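Rebuilding the sorting station, part two

In the last post I had the arm bolted down and wired and not much else. Since then it has had a proper work surface, a new home position and a cleaning routine, and it has been running evenings since November. I'm writing down what I did because I had to redo half of it and would like to avoid a third time.

The base

The table top is blue pegboard. I picked it because the holes give me a grid to bolt things to, and I can move a fixture by one hole and know how far it went. The drawback is that small parts catch in the holes, and a block standing over a hole edge can lean. So the work area needed something flat on top of it.

I first used a plastic sheet from Cidine. It was flat on arrival and had a bow in it after 2 weeks. The arm would come down to the right height at the edges and press too hard in the middle. I tried shimming it and gave up.

The board

The replacement is a maple board, three planks joined lengthwise. It lies flat on the pegboard. I checked it with a straightedge in both directions and along the seams, and then again after a few days in the room.

Pale wood was a deliberate choice. The blocks are red, yellow, green and blue, and all of them stand out against it. The grain has some darker streaks and a few knots, and I was worried the vision software would take a knot for a part. It did that once, on the first evening. I raised the minimum color threshold and have not seen it since.

Setting the height

This is the part I got wrong the first time. The board is 18 mm thick, and I simply added that to the old table height in the settings. That leaves out any error in the mount, and there was some.

What works is touching off at several points. I jog the arm down slowly at each corner and once in the center, write down the reading, and let the Tereck controller fit a plane through them. Then I put the blocks out and run at low speed. I leave a few well apart along the far side and push the others close together, as the tight group is where the gripper has trouble.
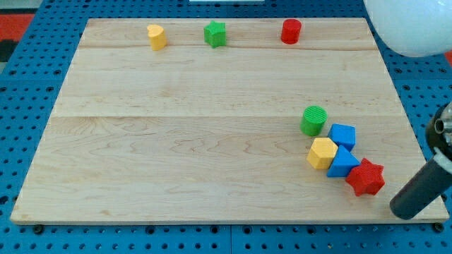

Looking after the gripper

The fingers pick up dust from the wood, mostly in the first week with a new board. I wipe them with a dry cloth before each run and use a little alcohol once a month. Don't use oil anywhere near them. I did, on a squeaky joint, and spent an evening cleaning it off every block.

Every 100 cycles I stop and check the mounting bolts. The ones on the last joint had worked a quarter turn loose at the first check. I put thread locker from Neleck on them – the medium kind, so they can still come out – and they have held.

What is left

The cable still rubs on the base when the arm turns all the way left. I have ordered a clip from Chraibi and until it comes I have limited the rotation in software. The star shapes are also a problem, since the gripper sometimes closes on a point and the block turns in the fingers. I want to try softer pads before I touch the code.

I'll post the settings file once the cable is sorted out.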